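Late evening, May

Tea gone cold beside me, feet up on the other chair, and my hands smell of lemon. It's the Plimus, the new washing-up liquid, which is far too strong and which I bought purely for the colour of the bottle. I'll finish it out of stubbornness.

So, the crockery. Erno has shut. I knew it was coming, there'd been a notice on the door since before Easter, but I still felt a pang when I went past and saw all the chairs stacked up. They were selling off the kitchen from trestles in the yard, and by the time I got there all the good pans had gone and two women were having a very polite tug-of-war over a stockpot. I wasn't going to buy anything. I came home with 18 plates for £11 and a sore shoulder from the bag.

They don't match, or they match in little families, which I like better. A lot of them have writing on, and I can't read a word of it. I used to eat noodles off those plates on wet lunchtimes and turn them round at the end to look at the pattern, so it's a bit like bringing old acquaintances home. One has a chip underneath and I've put that aside for the begonia.

Bus back from Gritton took an age. Twenty minutes on the timetable, more like double that with the roadworks by the chapel, and me with the bag on my knees going clink at every pothole. A little boy across the aisle asked his mum what the noise was and she said "somebody's plates, leave the lady be." Quite right.

Then of course the question of where on earth to put them. The big cupboard is full of things I never use. I emptied the lower shelf out on to the floor before I'd even taken my coat off (always a mistake, I then had to step over a fish kettle all afternoon). What do I own a fish kettle for? I've got three gravy boats. I've got a lid that fits nothing in the house, and I put it back, because the minute I give it away the pan will turn up.

I made a charity box and a keep pile and a pile for thinking about. The thinking pile won. Two of the gravy boats are in the charity box at least, along with the egg poacher and the mug tree, and the fish kettle has been moved to the landing, where I can ignore it in a new place.

Measured the shelf as well. 20 inches across, so two stacks side by side with a bit of room to get my fingers in, and I don't want the stacks too high – I've had a stack go before and I can still hear it. Dinner plates to the left, the smaller ones to the right, bowls above with the jugs. I cut up an old pillowcase to go between the nice ones. My mother used kitchen paper for that and it always stuck.

The other thing that's been on my mind is paper for the pantry walls. I've gone round and round on it since the winter. I had it down as plain cream, sensible, wipeable, and then Sjöberg sent their sample book and I lost an entire evening to it. 100 patterns if you count the colourways, and I did look at every one. Ferns, lemons, a rather grim one with mackerel. And I kept going back to birds. Everybody says you get sick of birds. I've had the same robin on my tea towel since I moved in and I'm not sick of him!

I do worry that a pattern in a small space will close in on you. It's only a cupboard with ambitions, that pantry, and with the shelves up there won't be much wall left to see. But then you could say that's the very place for it, you'd only get a bit of branch here and a beak there between the jam jars. Must ask whether they do a single roll. I'm not paying for three and keeping two under the bed.

Had beans on toast for supper, off one of the new plates, naturally. It looked ridiculous and very grand. Washed it up and dried it straight away instead of leaving it in the rack till morning, so that's me on my best behaviour, and I give it until the weekend.

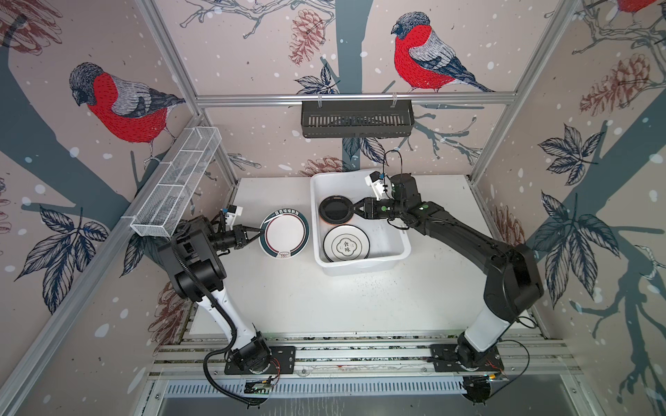
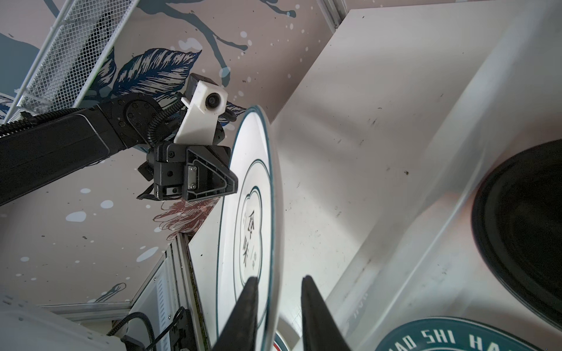

Hettie Marlow
Keeper of the kitchen diary

I could look at those bullfinches all day. Three of them, red fronts puffed out, with the dark blue trunks behind and the pine cones and all that snow in dots, and the background is the softest pinky beige. I'd have said pink was wrong for a snowy pattern and I'd have been wrong. That's the sort of thing I mean for the pantry. It makes a white tub look quite smart, too, sitting in front of it.

And the plate with the teal rim! It's so simple in the wider picture, and then in the close one you get the little cloud shape in the middle with the characters inside, one above the other, and small dots beside them. I would eat my beans off that very happily. In the tub there's a plain black one with a raised rim, which would show every fingerprint in my house, and a white one with a black ring round it and 食味 in the middle. I've copied those two characters on to the back of an envelope so I can look them up properly. My copying isn't up to much, they've come out looking like two small sheds.

White wire mesh is another thing to think about for the pantry. I'd been set on solid shelves, but mesh would let a bit of light down to the bottom, and you wouldn't get that line of crumbs along the back. Small things would tip over on it though – egg cups, spice jars. Perhaps mesh up top and wood below.

Tomorrow: ring Sjöberg about the single roll, take the charity box down before I start fishing things out of it again, buy begonia compost. And find out if the hardware shop will cut mesh to 20 inches or if I've got to have whatever length it comes in.

The fish kettle can stay on the landing. I've already stubbed my toe on it once.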